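# Plekisance: the Pollgate robotics club tabletop set

Hello and welcome! Plekisance is the dataset our club has been building since December, and we're really pleased with how it's growing. It holds 1,246 episodes of two-arm kitchen tidying, all driven by hand by club members. Everything is in `episodes/`, one folder per task, with the start and end poses in `tasks.csv`.
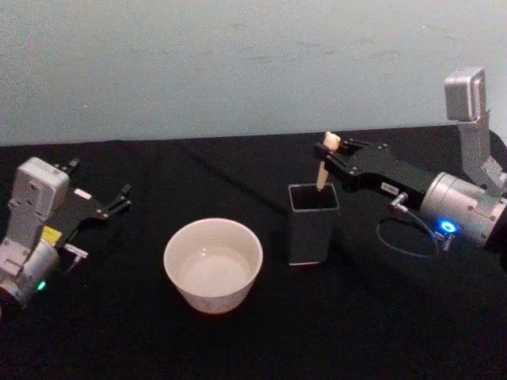 The utensil task, `utensil_to_holder`, has 132 episodes and is the one we argue over most (in a good way!). Grip height matters far more than we expected. With the fingers across the middle of the wooden utensil, as the right arm has them over the tall black container, the thicker end stays clear on top and the narrow end can find the opening. Black on black cloth is hard on our little detector, so please try your own.

Kerr, our loader script, reads all of it:

`python kerr.py --task utensil_to_holder --n 25`

Known gaps: depth is missing from 25 episodes, listed in `nodepth.txt`. Fixes are very welcome!

Contact: Signe Engström, Pollgate robotics club | Last updated Mon 15 January | Back to top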